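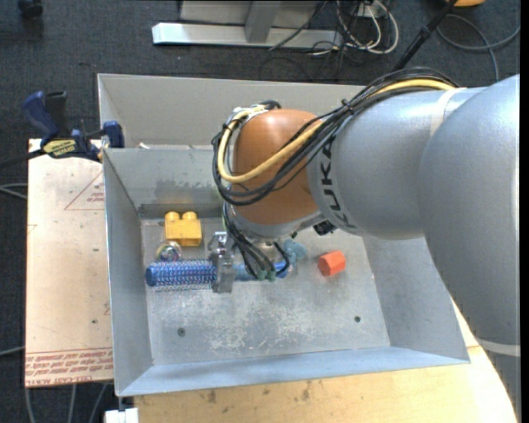

The Salcedo Road Ferry

Remigiusz Nowakowski got to the landing at twenty past five and found the chain already up. The ferryman was sitting in his hut with the door open, eating soup out of the lid of a thermos.

"Last boat was five," he said.

"The sign says six."

"The sign says six in summer."

Remigiusz looked at the sign. It did say that, in smaller letters, under a strip of green mold. He put his suitcase down on the gravel. Across the water he could see the lights of Leltley, and the one he took to be his sister's kitchen, though he hadn't been over in four years and she might have changed the curtains.

"How much to go now?" he asked.

"It's January," the ferryman said. "I don't go now."

He went on with his soup. Remigiusz sat on the suitcase. It was an old one of their father's, and Evia had asked for it on the phone, twice. She had not asked for him, exactly. She had said that if he was coming he should bring it, and that the bed in the back room was made up anyway.

A truck came down the hill, saw the chain, and turned around. The wind moved the water against the ramp. After a while the ferryman rinsed the lid and screwed it back on.

"Who have you got over there?"

"My sister. Evia. She's in the house past the chapel."

"With the dog?"

"I don't know if there's a dog."

"There's a dog," the ferryman said. "Big yellow thing. It got on my boat in the fall and I had to bring it back. She paid its fare." He thought about this. "She didn't have to do that."

"What did you charge her?"

"Two dollars. Same as anybody."

He stood up and took a coat off the nail. He put it on slowly, one arm and then the other, and felt in the pockets for his keys. Then he walked past Remigiusz and unhooked the chain.

"I left my good gloves on the other side," he said. "I was going to get them in the morning."

The engine took a few tries. Remigiusz stood by the rail with the suitcase between his feet. It weighed very little. He had looked inside before he left home and found only some shirts, a road map, and a receipt for a hotel room, number 301, in a city none of them had ever talked about. He had put it all back the way it was.

Halfway across, he heard barking. A light came on at the landing, and somebody was walking down to it - not hurrying, with one hand held out low, the way you hold a dog by the collar.

"There," said the ferryman. "Yellow."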